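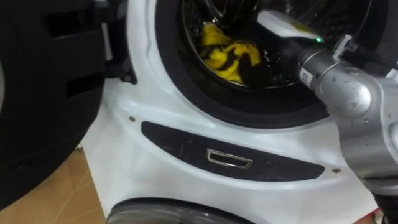

Guangming Xu wrote to me on Monday that I should leave the washing machine door open after every wash, and that I should stop using so much powder, because the smell comes from the rubber and not from the clothes. I had complained to him about my towels.

So in May I began to do as he says. After each load I wipe the black rubber ring with an old cloth, also inside the fold, where the gray fluff collects. Once a month I run the drum empty at 90 degrees. It takes more than 2 hours and I do not enjoy paying for it, but the towels smell of nothing now.

My second habit is to put my hand in and feel along the bottom of the drum before I close the door. One small yellow cloth is enough to color a white shirt, and I have lost two shirts in this way. Cloths with black stripes I wash alone the first time, in cold water.

I still have to learn how to clean the powder drawer. Mine does not want to come out.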